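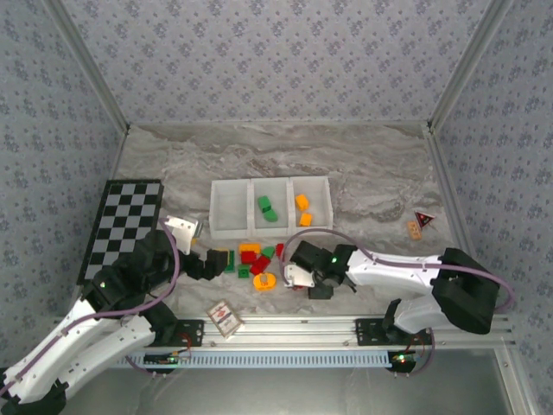
Floral paper on three sides, marble-pattern surface below.

Removing old vinyl wallpaper without wrecking the plaster underneath

Posted in Walls and Ceilings, Tuesday, November 5, 2019
2,314 views

Deketti

I have a box room with floral wallpaper on three walls, pale lavender grey with small blue-grey sprigs. It is vinyl on a paper backing. The fourth wall is painted. I want to strip the lot and finish in matt emulsion.

The house is from the 1930s. Two walls are solid brick with the original lime plaster and one is a stud partition with plasterboard. I tried a corner in October with warm water and a scraper. The top layer came off dry in long strips, but the backing stayed put, and where I pushed harder a piece of plaster the size of my palm came away with it.

I can borrow a steamer. Is steam safe on old plaster, and is it safe on plasterboard? Also, do I need to get every scrap of backing off, or can I paint over what is left? I would prefer not to pay for a full skim, as the one price I have had was more than the room is worth to me.

Ormsby
3,826 posts

Treat the two kinds of wall separately.

Lime plaster: steam is acceptable in short bursts. Hold the plate in one place for no more than ten seconds, move it along, and scrape the part you have just left. The damage usually comes from leaving the plate on too long, which softens the finish coat and lets it part from the coat behind. Before you start, tap the wall all over with a knuckle. A dull, hollow note means the plaster has already lost its grip. Mark those areas in pencil and use only water and a sponge there. Your palm-sized piece was probably loose before you touched it.

Plasterboard: do not steam it. The face is paper, and if the board was never sealed the backing is stuck directly to it. Peel the vinyl dry, then wet the backing with warm water and a small squirt of washing-up liquid. Leave it for fifteen minutes and wet it again. Use a wide, blunt stripping knife held nearly flat to the wall.

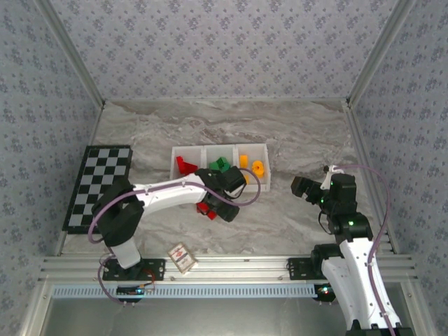
Work from the bottom of each drop upwards, so that the water running down has soaked the next part before you reach it. Lay old towels along the skirting. Turn the power off at the board before you wet anything near a socket or a switch, and test that it is dead.

On your last point, get all of it off. Emulsion is mostly water and will lift any backing left behind, often a week later. Once the wall is bare, wash it down twice with clean water and a sponge to remove the paste. Paste left on the surface causes crazing in the paint. Let the wall dry for several days.

For the holes, use a lime-compatible filler on the brick walls, in layers of no more than 5 mm. Ordinary filler will do on the board. Sand with 80 grit to knock back the ridges and 200 or near it to finish. Then put on one mist coat, thinned according to the tin, and two full coats. If the paper face of the board has torn, seal the torn parts with a solvent-based primer before filling, otherwise they will bubble.

Leteck

I painted over mine. Been fine for six years. It was not vinyl though, just ordinary paper, and you can see the joins when the sun comes in from the side.

Cimbridge

Agree with Ormsby on most of it. Two additions.

Score the vinyl only if it refuses to peel. Spiked rollers leave hundreds of small holes in soft plaster and you will be filling them all afterwards. If the top layer is already coming away in strips you have no use for one.

If the walls are poor once stripped, consider lining paper before you pay for a skim. 1400 grade hides most small faults and takes emulsion well. Size the bare plaster first with thinned paste, hang the paper horizontally if you intend to put another paper over it, vertically if you intend to paint. Leave it overnight before the first coat.

Deketti

Thanks. Tapped the walls tonight and there is one hollow patch under the window, otherwise sound. Will do the board first with water only and borrow the steamer for the other two.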